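How a Flower Is Built

Science pages for ages 9 to 11
Written by Pankaj Chaudhary
Mar 20, 2023

A flower is the part of a plant that makes seeds. Most flowers have the same basic parts, even when they look very different from each other. This page explains what the parts are called and what each one does.

The stem

The stem holds the flower up. It also carries water. Inside the stem are very thin tubes called xylem (say "zy-lem"). Water enters the plant through the roots, moves up the xylem and reaches the leaves and petals. A second set of tubes, called phloem ("flo-em"), carries sugar from the leaves to the rest of the plant.

When a stem is cut, water can no longer come from the roots. The cut end can still take up water from a vase for a while. If air gets into the tubes, less water passes through and the petals start to droop.

Sepals and petals

Before a flower opens, it is a bud. The small green flaps around a rose bud are sepals. They protect the petals while they grow. When the bud opens, the sepals fold back and can be seen underneath.

Petals are often bright. Their colour and smell attract insects, which carry pollen from one flower to another. A wild rose has 5 petals. Many garden roses have 40 or more, as growers have chosen plants with extra petals over many years. 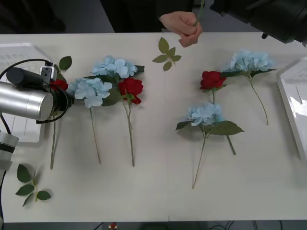
Artificial red roses and pale blue hydrangeas, with loose leaf sprigs.

Hydrangeas are built in a different way. The large round head is a group of many small flowers, each on its own short stalk. On most garden types, the coloured parts that look like petals are really sepals. The true petals are tiny and sit in the middle.

The colour of some hydrangeas depends on the soil. In acid soil the plant can take in a metal called aluminium, and the heads turn blue. In soil that is not acid they are usually pink. White hydrangeas stay white or nearly white in both.

Stamens and carpels

The stamens make pollen, a fine powder that is often yellow. The carpel is in the centre of the flower. Its sticky top is the stigma, and its base is the ovary, where seeds form. Some flowers have one carpel and some have several.

When pollen lands on the stigma of the same kind of plant, a thin tube grows down from the grain to the ovary. Seeds can then begin to form. In roses, the part below the petals swells into a hip - a small fruit, often red, with the seeds inside.

Try it

You need 2 white carnations, 2 glasses of water and blue food colouring. Ask an adult to trim the stems. Add 10 drops of colouring to one glass only and put a flower in each. Look at the petals the next day and write down any change.

Words to know

Bud: a flower that has not opened yet.
Pollen: powder made by the stamens.
Xylem: tubes that carry water up the plant.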